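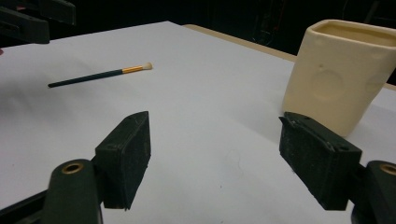
A gripper that lets go of a cup tells you it has failed. A gripper that slips and keeps hold is worse, and our trade has been too relaxed about it.

I do the acceptance checks on recorded demonstrations at Denitora. People work through small tabletop jobs with hand-held grippers, and the recordings go to train robot arms. In July we had a set of 2149 recordings ready to ship. Xóchitl Figueroa went back through the ones with ceramic cups and found 153 in which a finger pad had shifted on its mount during the lift. The cup went where it was supposed to go, so every one of them had been marked a success.

The cause was dull. Pads wear, screws back out, and the operator's hand corrects for it without the operator noticing. An arm that learns from those recordings has no such hand. It closes to the width it was shown, on pads that may be fresh, and squeezes too hard or too little.
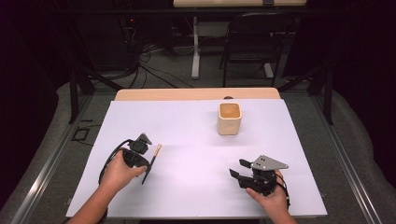
Two hand-held grippers at the board, with a cup at the far side.

Some people I respect say this is noise and that a large enough set will wash it out. I don't agree. Random error washes out. Wear goes in one direction, and it gets worse through a shift.

My view is that a worn pad should be treated as a safety fault, with the same paperwork as a pinched finger. Stop after every 60 lifts and check the pads and screws. It takes around 2 minutes. If something has moved, pull everything back to the last good check, including the recordings that look fine — those most of all.

We held the July set back. The client was annoyed, and I would do it again.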